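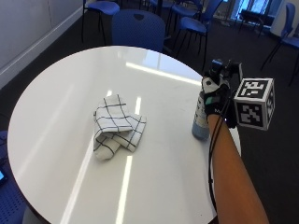

Checked cloth and bottle on a round white table.

Carhuamaca: a shot list of short animated films

Last updated: March

Hi, and welcome! Carhuamaca is a set of plain text tables that break short animated films down shot by shot: when each shot starts and ends, what the camera does, how it cuts to the next one, and whether anyone is talking. I started it for my own use when I was trying to work out why my storyboards always ran long, and it grew (a lot) once other people in the Cundbridge animation club began sending me their own breakdowns.

The current release covers 384 films. Most are under ten minutes. All of them were shown at the Cavaden shorts festival at one time or another, so the collection leans heavily toward what the Cavaden programmers like, meaning plenty of dry comedies with animals in them and very little science fiction. If you want a fair sample of world animation, this won't give you one.

There are no video files here and no stills from the films. Please don't write asking for them, I can't share them and in many cases I don't have them anymore.

What's in the folder

films.csv has one row per film: our ID, title, country, running time in seconds, technique, and the name of whoever did the breakdown.

shots.csv is the big one. One row per shot, sorted by film and then by start time.

people.csv lists directors and, where the credits were readable, the layout and background artists. It's patchy. Student films are the worst for this, with credits that fly past in yellow on white.

checks/ holds the second-pass files, where a different person timed the same film without looking at the first version.

notes/ is free text, one file per film, only for films where somebody had something to say. Bláthnaid Hanrahan's are by far the best and I'd read them even if you don't care about the numbers. Her file on the lighthouse film is longer than the script must have been.

The columns in shots.csv

film_id: matches films.csv. IDs have gaps where we dropped a film. Don't renumber them, or the checks folder stops lining up.

shot_no: starts at 1. The title card counts as a shot if there is any movement in it. A still title card doesn't count, and the first shot after it is number 1.

start and end: seconds from the first picture after black, to one decimal place. Early on we used frame numbers, and that was a mess because the copies ran at different frame rates (one film had two rates in the same file, I still don't know how they did that).

size: wide, medium, close, or insert. I know people like finer steps than that. We tried seven sizes for a while and couldn't agree with each other on anything between medium and close, especially with characters who are mostly head.

camera: still, pan, tilt, push, pull, follow, or mixed. In drawn animation a "push" might be an enlarged drawing with no camera involved at all. We coded what it feels like on screen and didn't try to guess how it was made.

cut_out: how the shot ends. Hard cut, dissolve, fade, wipe, morph, or "other". Morphs are the fun ones — a teapot turns into a hill, the hill turns into a whale, and you have to decide where one shot stops. Our rule is that a morph ends the old shot at the moment you'd describe the subject with a new noun. It's a bit silly but it works better than anything else we tried.

speech: yes, no, or gibberish. Gibberish gets its own value because there's so much of it in comedies.

cycle: yes if the shot contains an obvious repeated cycle (walks, waves, machinery). This column was added late and is blank for the oldest breakdowns. Blank means nobody looked, so please don't read it as "no".

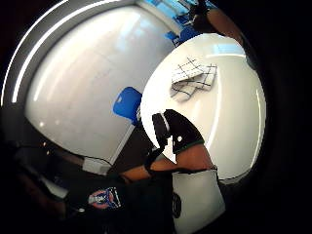
How the timing was done

Everything was timed by hand in Brurel, the little player the club uses. You tap a key at each cut, then go back through and nudge the marks. I tried automatic cut detection at the start and gave up on it pretty fast. It does fine on puppet films with steady lighting, but anything with boiling lines or flickering charcoal sets it off constantly, and one sand animation came back with 733 cuts. There are nine in the version I ended up with.

The usual routine was one full viewing with no pausing, one pass to tap the cuts, one pass to fix them, and one more for the size and camera columns. A six-minute film takes me most of an evening. Some of the others are much quicker than I am.

Films longer than 600 seconds were left out of this release, apart from two that I timed before we settled on a limit. They're marked "long" in films.csv, so filter them out if you want the set to be tidy.

How far to trust it

Start and end times for hard cuts are solid. When two of us timed the same film, we nearly always landed within a tenth or two of each other. Dissolves are looser, since we put the cut at the middle of the dissolve and people have different ideas about where a slow one begins. If your work depends on the length of individual dissolves, go look at the film.

Size is okay. Camera is okay for still, pan and tilt, and shaky for push versus follow. Whenever a character walks toward us and the background grows at the same time, you'll find both codes used, sometimes by the same person in the same week. (Me. I'm the same person.)

The technique column in films.csv comes from the festival booklet and I haven't corrected it, even where I think it's wrong. "Mixed media" in particular seems to mean whatever the filmmaker wanted it to mean.

Known problems

The accents in people.csv got mangled for a handful of Czech and Polish names. I've fixed the ones I spotted. If yours or your friend's is wrong, tell me and I'll fix it gladly!

Three films appear under both their original and English titles in the notes folder. The CSV files are fine.

One film has an end time earlier than its start time on the last shot. I can't find my copy to check, so I've left it as is and put a remark in the row. Averages will look odd if you don't drop it.

A few of the oldest rows use "cut" where the newer ones say "hard cut". Same thing.

Opening the files

They're all UTF-8 with commas, and text fields have quotes around them. If you open shots.csv in a spreadsheet, watch out for film IDs losing their leading zeros. Import the column as text and you'll be fine. The first time I forgot this I spent a whole morning wondering where half my films had gone.

For a quick look, sort by shot length and read from the top. The very long shots are where I learned the most, and a surprising number of them are just someone eating.

Sending in a breakdown

Yes please! We'd love to get to around 1000 films eventually, and at my speed that'll take forever. Pick a short that isn't in films.csv yet, use the column values exactly as spelled above, and send me the rows along with a line saying which version you watched. Festival cuts and online cuts often differ by a shot or two near the end. You don't need Brurel for this, any player that shows tenths of a second will do.

If you disagree with a breakdown that's already in, send yours too. It goes into checks/ under your name and I leave the first one where it is until the two of you have compared notes.

Using it

Free for teaching, research, or just settling arguments. If you publish something, name the set as Carhuamaca and say which month's release you used, because I do go back and change rows. Selling it as is, no thanks. The notes belong to the people who wrote them, so ask before you reprint one in full.

Next on my list is filling in the blank cycle values, starting with the puppet films.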